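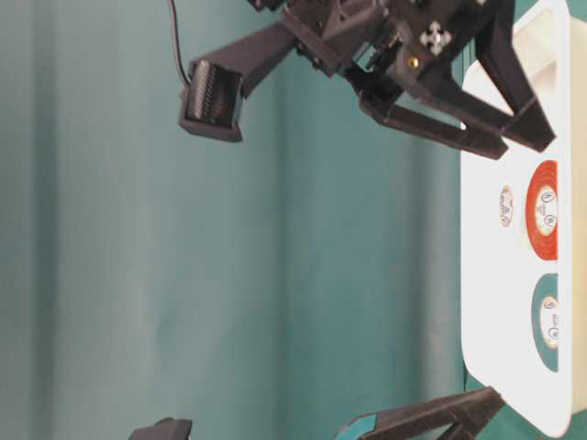
One reader in Patville wrote in to ask why her new curtains had shrunk at the first wash when the label said they were safe at 40 degrees, and whether she should have washed the fabric before she cut it. The short reply is yes, and we have had enough letters on the same point this winter to give it a full item.

Most plain cotton will lose a little length the first time it goes through the machine. On a cushion cover you may never notice. On a full-length curtain it can be enough to lift the hem clear of the sill or the floor, and by then the cloth has been cut, lined and headed and there is little to be done except let the hem down.

Wash the whole length before you measure anything. Use the same temperature you mean to use later on, and the same powder. Zigzag the two raw ends first or you will spend the evening pulling threads out of the door seal. Dry it flat or over a long rail, press it while it is still damp, and only then lay it out and cut.

Linen shrinks more than cotton and is worth washing twice. Polyester and most blends barely move, but a wash takes out the finish and they hang better for it. Velvet and anything sold as dry clean only should be left alone. With interlined curtains, remember that the lining and the face cloth will shrink at different rates. If you wash one and forget the other, the lining will pull up and the front will bag at the bottom.

If you are buying off the roll, allow extra. The remnant counter at the Iltwood market sells a good furnishing cotton in 2 widths, and we would add a hand's width to every drop before going to pay. Pattern repeats need more. Check that all your lengths come from one roll, as dye lots vary and the difference shows once the curtains are side by side in daylight.

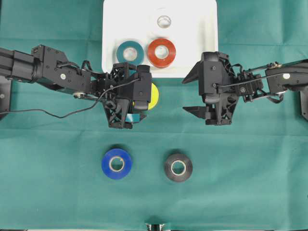 Green cloth and rolls of tape

Fold marks are the other common complaint. Cloth that has been stored folded on a shelf holds its creases, and pressing dry will not always shift them. Try a damp cotton tea towel between the iron and the fabric, and leave the iron in place for a few seconds before lifting it. Sliding it about stretches the weave. Old creases in dark colours sometimes have a faded line along them. That will not press out, so open the whole piece in the shop before you pay for it.

The pattern sheet for a plain lined curtain with a pencil pleat heading has been reprinted and costs 75p by post or at the next meeting. It covers drops up to 95 inches. The old Premico sheet used a different hem allowance, so please do not mix the two.

The spring workshop will be on linings and will be held in the Kumarasinghe Room as before, starting at 7 in the evening. Bring scissors, pins and a tape measure. Machines are provided but there are only a few, and those who can carry their own should do so. Tea is included.

Letters on blinds will be answered in the March issue.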